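Members' Letter, 4th October

Market notes: what the Huttunen rally does and doesn't tell you

By Siiri Niskanen

Several of you have written in to ask whether you should be buying Huttunen. The shares have climbed a long way since April, the coverage has been friendly, and a couple of members say their brokers have called them about it, something brokers do more often after a stock has gone up than before. My short answer is that I don't know where the price goes next. My longer answer is that I've read the filings and I'm less cheerful than the people quoted in the business pages.

Start with trading volume. On most days before the rally, very few shares in Huttunen changed hands. The founding family and a holding company called Iltham own most of the stock between them, and neither is a seller. What is left over for the rest of us is thin. When a stock like that lands on somebody's list of promising mid-sized names, a modest amount of buying can push the price up a great deal. The same thing works in reverse, and faster. A member in our spring session asked me what the "real" price was. It's whatever the next buyer will pay, and in a thin stock there may not be many of them on the day you want out.

Then there's the profit figure everyone is repeating. Net income rose sharply in the half-year report, and the headline number is correct as far as it goes. Turn to the notes and a large part of the increase comes from the sale of a warehouse site. You can only sell a warehouse once. Take that out and operating profit is up a little, helped by lower freight costs that the company itself says it does not expect to last. I have not seen this mentioned in any of the upbeat pieces members have forwarded to me, although it's printed in plain type in the report.

Ettore Testa, who runs our Thursday-style reading group on whatever evening people can make it, disagrees with me on part of this. His view is that the site sale let the company pay down expensive debt, that the lower interest bill will show up every year from now on, and that I'm being stingy in calling it a one-off. Fair enough. The interest saving is real. I would only say that it's small next to the gain that got the headlines, and that people paying today's price are paying for the headline.

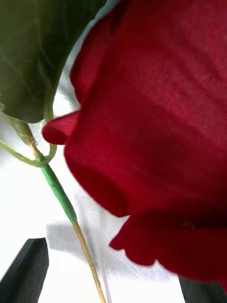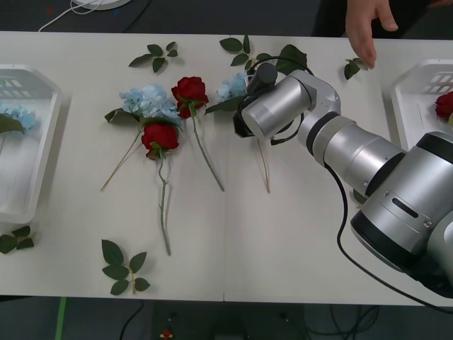
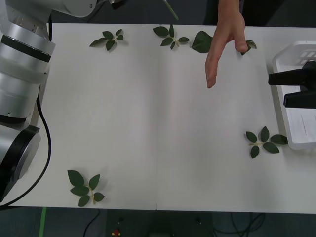 The trouble with the Tirnumo screen

A related question concerns Tirnumo, the stock screening service that more than 101 of our members now use. Huttunen has been near the top of its "quality momentum" list for weeks, and some of you take that as a second opinion. I'd be careful with that.

A screen sorts companies by numbers that have already been published. If net income jumps, the company moves up the list, whether the jump came from selling more goods or from selling the building. Momentum, the other half of the score, is just the price having gone up. So when the list says Huttunen looks strong, it's repeating the two facts you already had, and one of them needs an asterisk.

Mehwish Ansari went through the service's own guide for us and found that unusual gains are supposed to be stripped out "where identified." She wrote to ask who does the identifying and got back a polite reply with a link to the same guide. She has written again. I'll pass on the answer if there is one.

None of this makes the tool useless. I use it myself for throwing out companies with too much debt, a job it does quickly and reasonably well. What bothers me is the way a rank on a list starts to feel like research. If you can't say in a sentence or two where a company's profit came from, the rank shouldn't be what persuades you.

Analyst targets

Two brokerages cover Huttunen. Both raised their targets after the price rose, and both new targets sit a comfortable distance above where the shares were trading that morning. I have watched this happen with enough companies to stop finding it interesting. Targets follow prices around like a dog on a leash, and the person holding the leash is usually the market.

If you want to get some use out of these notes, skip the target and read the assumptions at the back. One of them needs margins to widen for 3 years in a row to get to its number. Huttunen hasn't managed that at any point in the accounts I have, and those go back a fair way. It could happen. I'd want a reason, and "continued efficiency gains" is a phrase, so I'm still waiting for the reason.

A reader's question on stop orders

Tymofii Didenko asks whether a stop order would protect him if he bought now and the price turned. In a heavily traded stock, it often does more or less what you hope. In a thin one, the order triggers at your price and then fills at whatever bid happens to be there, and that may be well below. A stop-limit order avoids the bad fill by risking no fill at all. There's no setting on the order screen that creates buyers.

The more useful protection is deciding beforehand how much you can stand to lose on the position and buying an amount that fits. Dull advice – and I notice it's the advice people write to thank me for a year later, or write to complain they didn't follow.

Grorkitora again

For those who still hold Grorkitora from the old model portfolio: the company has postponed its dividend decision to the next board meeting. The statement says this is to "preserve flexibility." Boards that are about to pay a dividend rarely feel short of flexibility, so I would plan on getting nothing and be pleased if I'm wrong. We paid too much for it, a mistake I signed off on, and I'd sooner keep saying so than have it quietly drop out of the letter.

The model portfolio makes no changes this time. Cash stays where it is. Hilkka Keskinen is collecting topics for the next reading group, and she would particularly like somebody to bring an annual report they found confusing – bring a printed copy if you can, with the notes included. The summary brochure with the nice cover won't do.

Corrections to last time's letter: the fee table gave the wrong custody charge for foreign shares. The version in the members' area has been fixed.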